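Kit corner: a fortnight with the Fovero folding arms

Several of you wrote in after the August issue asking whether I'd got my hands on the Fovero yet, and yes, I have! It's a two-armed folding kit aimed at small kit-hire places, sports clubs and launderettes, the sort of outfit that washes a lot of the same thing and is sick of folding it. I've had the use of one for a fortnight through Drurnar, who rent it out and do the setting up, and I've got opinions.

First, what you get. Two arms, each with a black two-fingered gripper on the end, a camera looking down from head height, and a box of software that you talk to from a laptop. The fingers are long and come to a point, which I thought looked a bit fierce for clothes, but they slide under a hem better than the stubby ones on the last kit I tried. You also get two days of somebody from Drurnar, and in my case that was Benedicta Baidoo, who was patient with me far beyond what she's paid for.

I'd cleared a table for it. Benedicta took one look at my lovely shiny table and asked if I had anything with a bit of grip. Cloth skates about on a smooth top, apparently, and the fingers need something that gives slightly when they press down. So we went for the grey sofa against the white wall, and I'd pass that tip on to anyone. Plain colour, plain background, a bit of squash in the cushion, and nothing patterned for the camera to get muddled by.

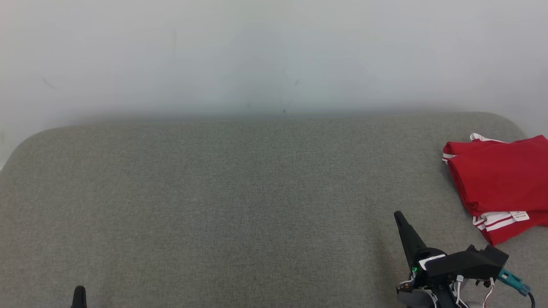
The way you teach it is by doing the job yourself through the arms. You hold a pair of handles, the arms copy you, and it keeps a record of each go. The handbook asks for 50 good goes per type of garment before you let it try on its own. I did 108 on football tops, partly from keenness and partly as my early ones were rubbish (I kept folding the sleeves under twice, and then wondering why the bundle looked like a bread roll). Benedicta let me bin the worst of them, and the software makes that easy enough. There's a list, you play one back, you tick or cross it.

It's slow going at first, I'll warn you. My shoulders knew all about it by the end of the first morning. You find you're holding your breath every time the fingers close on an edge, and then you lift, and you've picked up the layer on top and left the one you wanted behind. By the second afternoon I'd stopped thinking about my hands at all and was chatting away while I did it, so it does come.

Red and white together are a good test, by the way. If you've got tops with striped trim you'll want plenty of those in your practice goes, and I'd mix in a few where the thing has been dropped in a proper heap. Don't be tempted to lay everything out neatly for it! A heap is what comes out of the dryer at my end and I'm sure it is at yours.
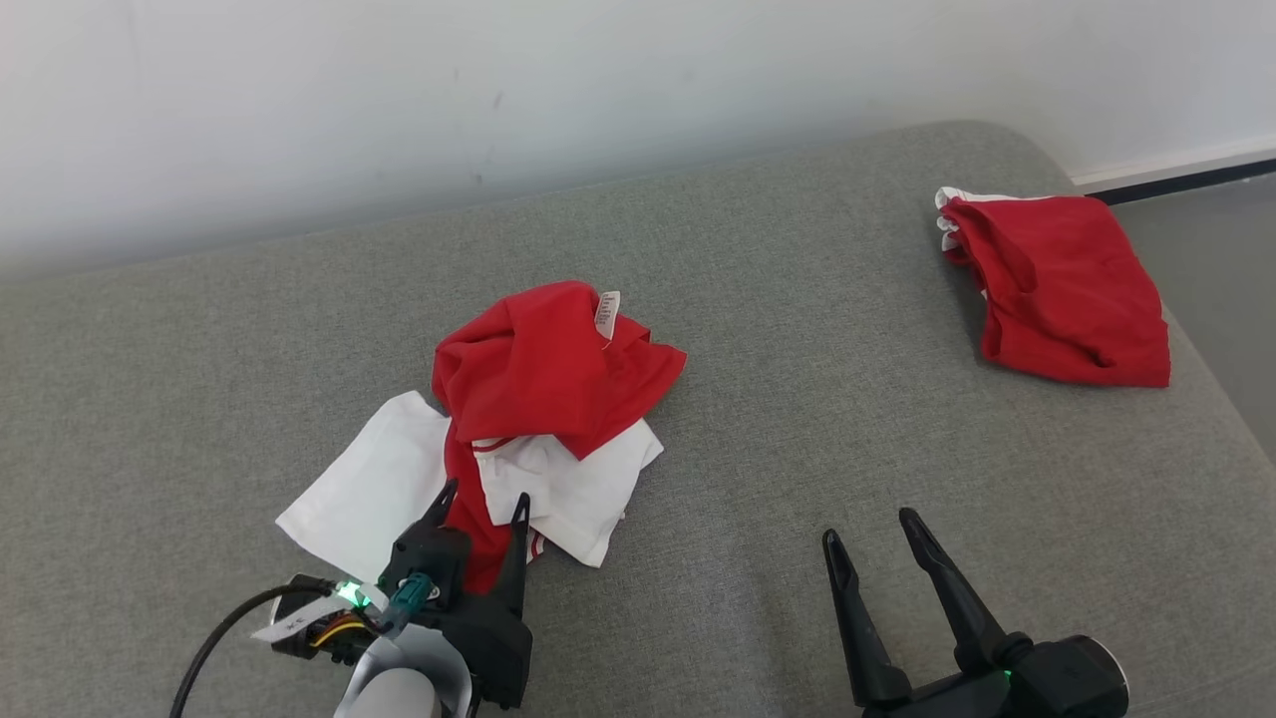 Now, the leads. There are a fair few of them and I'd like to see the next version tidied up. Drurnar supply a roll of soft ties, and I used the lot. I also had one afternoon where the left arm wouldn't wake up at all, and I was on the phone in a right grump before Benedicta talked me through pushing a plug home properly. It was my own fault for moving the sofa, but a plug that clicks would be a kindness to all of us.

How well does it fold? I set it going on 200 tops over the second week, a basketful at a time, and 164 came out folded well enough that I'd hand them over the counter without touching them. Most of the others only wanted a sleeve tucking back in. A handful it just pushed about from one side to the other until I got fed up and stepped in. It's no quicker than I am, and on shiny fabric it's a good deal slower. But I was doing the invoices while it worked, so I'm not going to sulk over that.

I should say a word about the Nartey add-on, as the leaflet makes a fuss of it. It's meant to spot the care label and turn the garment so the label always ends up on the same side. I tried it for a day. When the label sticks up nicely it's very good, and when the label's buried it spends ages rummaging. If all your stock is one make, go for it. If you've got a jumble like mine, save your money for now.

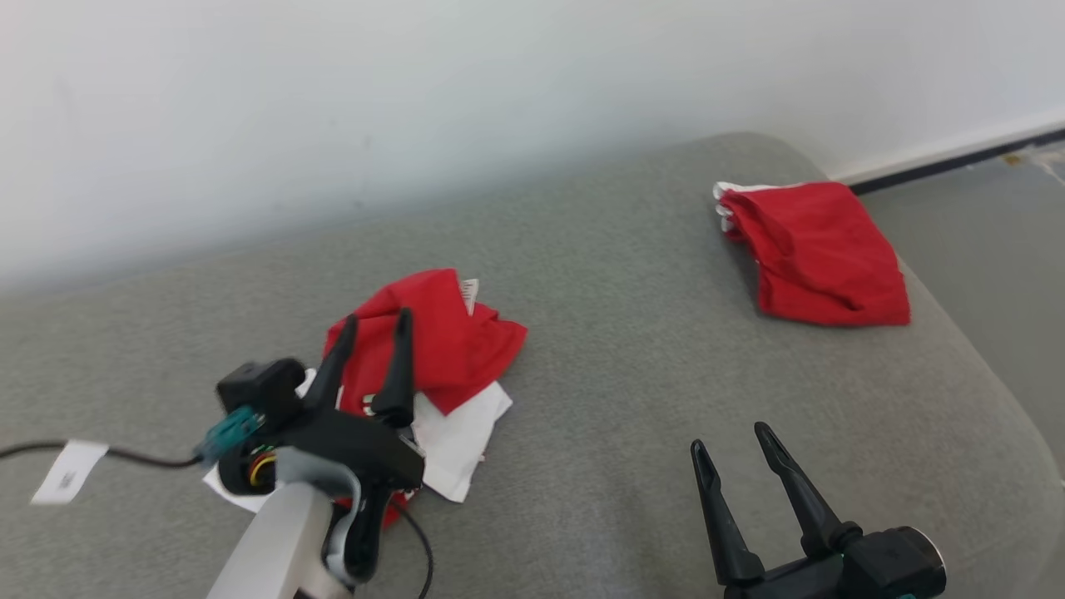
The Fovero arms on the grey sofa, with one red garment in a heap and another folded at the back.

Support has been decent. You get a real person on the phone until six in the evening, and after that it's an email form. The handbook is well written up to the chapter on adding a new garment, where it suddenly goes very technical and I had to read one page four times. Benedicta says a new one is being done, with pictures.

A few people have asked how it stacks up against the Mellutico, which I wrote up in the spring. The Mellutico is simpler and takes up less room, but it only does flat things like towels and pillowcases and you can't teach it anything new. If towels are your whole life, get that one. For shirts, tops and anything with sleeves, I'd go with the Fovero, and I'd rent it for a month before signing up for longer.

Mine goes back next week. I've asked if I can keep it until the end of the season's first wash, and if the answer is yes I'll try it on shorts and let you know how it copes with drawstrings.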